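The Cowie Bus

My aunt left me the house in Cowie and more than 508 jars, most of them empty. I took the early bus up in March with one bag and her key on a string.

The bus stopped in Wemanero for 2 hours. The driver said the engine needed a rest and so did he. I bought a pie and walked into the middle of town to eat it. I hadn't been there since I was 19, when I came for a job at the Jekov cannery and went home the same afternoon.
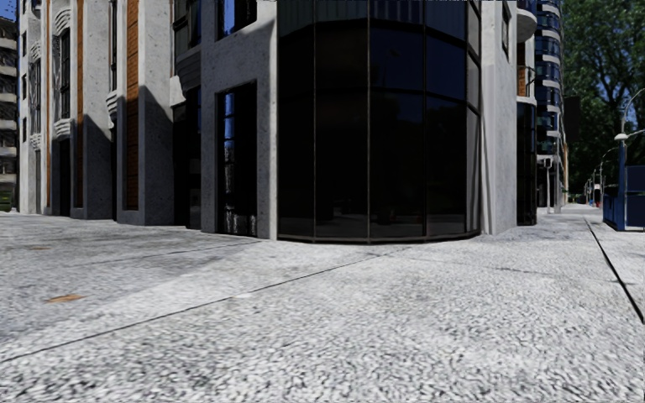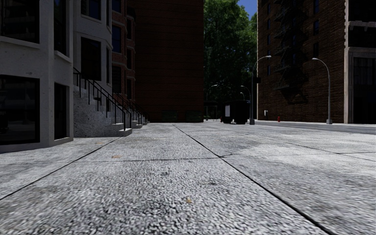

My aunt had worked at Jekov for most of her life. She put lids on apricots. When I told her I hadn't stayed, she said the pay was bad anyway and asked if I'd eaten.

I finished the pie and phoned the lawyer. He said there was a bank book too, with 3,712 dollars in it, and a note that the money was for the roof.

"Is the roof bad?" I asked.

"I haven't seen it," he said. "She wrote 'roof' twice."

Back at the bus the driver was asleep across the front seats. I sat on the step and waited — I didn't like to wake him. A woman with a box of seedlings sat down beside me and asked how far I was going.

"Cowie," I said.

"Visiting?"

I told her I didn't know yet, and she moved the box so I could stretch my legs.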